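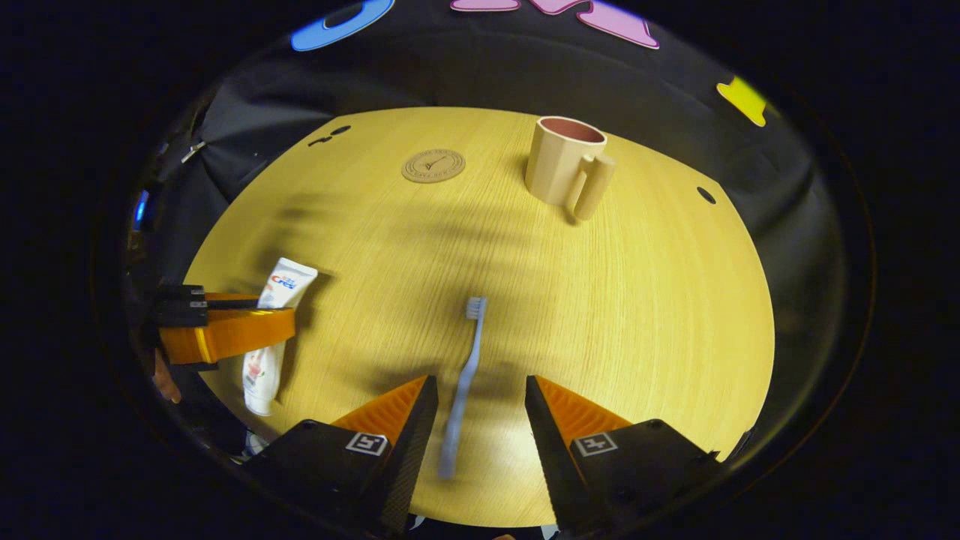

Gardeners in Drosavdale can pick up free leaf mold and composted bark again starting in January 2019, and this year there is a lot more of it to go around! The Lakaris yard, out past the old grain scales, has 263 cubic yards ready to load, all of it made from leaves and brush collected along town streets. If your idea of wood is something smooth and pale yellow with a fine grain, like a round tabletop, the stuff in these piles will look like a different material altogether. It is dark, crumbly and full of little strings of half-rotted bark, and your flower beds will love it.

The yard opens at 9 in the morning and the gate closes at dusk. Bring your own shovel, gloves and something to carry the material in. Old feed sacks work well, and so do plastic storage tubs if you don't fill them to the brim (wet leaf mold is heavier than you think). Pickup trucks and small trailers are welcome, but please cover the load before you pull out onto the road. There is one loader on site for trailers, and the line for it moves pretty fast.

Each household can take up to 16 bags, or one pickup load, per visit. There is no limit on the number of visits while the piles last. Last winter the bark was gone well before the leaf mold, so anyone planning new paths or a big shrub border should probably come early.

So what do you do with it in the middle of winter? Quite a lot! Leaf mold can go straight on top of empty vegetable beds now, two or three inches deep, and the worms will start pulling it down as soon as the soil warms up. You don't need to dig it in. It holds water like a sponge, and on the sandy ground at the north end of town that can make a real difference by July. It doesn't carry much in the way of nutrients, though, so hungry crops like squash and corn will still want compost or manure in spring.

The composted bark is coarser and does its best work around trees, shrubs and berry bushes. Spread it in a wide, flat ring and keep it a few inches away from the trunk. Mulch piled up against the bark of a young tree keeps it damp and gives mice a cozy place to chew all winter, and we saw plenty of that damage on young apple trees last year. If the ground is frozen hard, you can still put the mulch down, and it will help keep the soil from heaving every time we get a warm spell.

Gillies, the nursery on the Kollach road, is joining in this season with a row of demonstration beds. Three of them were planted in November with garlic, tulips and a mix of hardy perennials, and each one got a different cover: leaf mold on the first, bark on the second, and nothing on the third. The beds are right beside the parking lot and you can walk up and look at them whenever the nursery is open. I stopped by last week and the garlic under the leaf mold already had green tips showing, which made my whole afternoon. The tulips are keeping to themselves for now.

The nursery is also lending out wheelbarrows and a couple of broadforks to anyone in town who needs them for a weekend. There is no charge, but you do have to sign them out at the counter and hose them off before they come back.

A few notes on what the yard will take in. Clean leaves, twigs and Christmas trees are fine, as long as the trees have no tinsel, wire or stands left on them. Branches should be cut to 54 inches or shorter so they fit the chipper feed. Please don't bring black walnut, painted lumber, or anything pulled up with bindweed roots still hanging on it. Bindweed got into one of the piles two summers ago and people were finding it in their lettuce for months, so the whole pile had to be hauled away. Grass clippings can wait until spring, when the second bay opens.

Fresh wood chips are kept in a separate pile to the left of the gate. They are great for paths and for the muddy spot in front of the shed, and you can take as many as you like. Just keep them on the surface and out of the vegetable bed itself, where mixing them into the soil can tie up nitrogen for a season.

The yard closes when the roads are icy. A sign goes up at the Kollach road turnoff on those mornings, so check there before you drive all the way down the hill with a trailer.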